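2 min read

I'm looking for a part-time helper at Rinley, my little tutoring room on the second floor – afternoons only, mostly reading and spelling with kids in grades two to five. You don't need a teaching degree, but you do need patience and neat handwriting! Pay is $400 a week, paid on time. We start in April, so send me a few lines about yourself and one book you loved as a kid. Write to Ross Yule at the front desk.

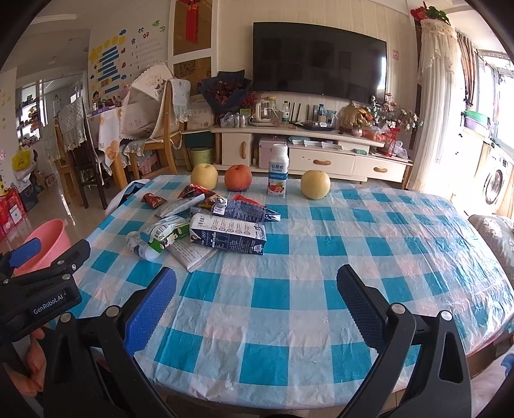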